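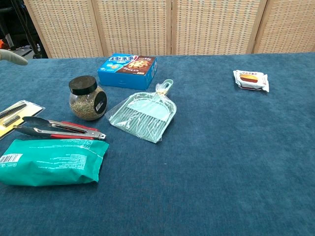

The swap shelf at the Sorkley library is getting its own room, and I could not be happier about it! If you've been in lately you know the shelf I mean, the one by the side door that started with a few jars and a lamp and then crept along the wall until you had to turn sideways to reach the large-print mysteries. From July it moves into the old map room at the back, which has been locked for as long as I've had a library card.

The deal stays the same. You bring in something from your house you don't need (kitchen stuff, unopened dry food, small household things) and you take something home if you see something you like. You don't have to bring anything to take something, and there's no form to fill out. I have personally gone in with a fondue set and come out with a better fondue set, so I am probably part of the problem.

What's new is the space and the hours. The map room will be open whenever the library is, plus a late evening once a month until 9 p.m. for people who work days. The town set aside $3000 for it, and most of that is going into proper shelving and fixing the radiator, which apparently hasn't worked right in years. The rest is for a second-hand fridge, so for the first time there'll be a place for eggs and butter and garden vegetables. I'm already thinking about where my extra zucchini is going to go, and so should you, because we all know what August looks like around here.

There are some rules, and I'll pass them along the way they were given to me at the desk. Food has to be sealed and in date. Nothing homemade, sorry, and yes, that includes jam (I asked twice). Electrical things need to work and have their cord with them. No mattresses, no car parts, no paint. Anything that takes two people to lift should go on the notice board with your phone number and stay at your house until somebody wants it. Stuff that sits for 60 days gets packed up and driven over to the thrift store in Lodau.

Lodau, by the way, has had a swap room of its own for a while now, in the basement of the old Cekier shoe factory, and I drove over to take a look before writing this. It's bigger than ours will be and a bit colder, and they have a whole wall of picture frames. I stayed much longer than I meant to and came home with a colander and a set of bookends shaped like geese. They told me their busiest stretch is right after New Year's, which makes sense when you think about how many people get a second toaster.

If you'd like to help set up, the library is looking for people to carry boxes and put shelves together over two afternoons at the end of June. Wear something you don't mind getting dusty, and bring a screwdriver if you have one, they only have the one. There's pizza after, and room for 40, so put your name on the sheet at the front desk if you want to be counted for that.

The old shelf stays put until the move, so keep bringing things in. They could especially use mugs and can openers, and they have plenty of vases.

Contact us | Copyright Sorkley Town News, all rights reserved | Back to top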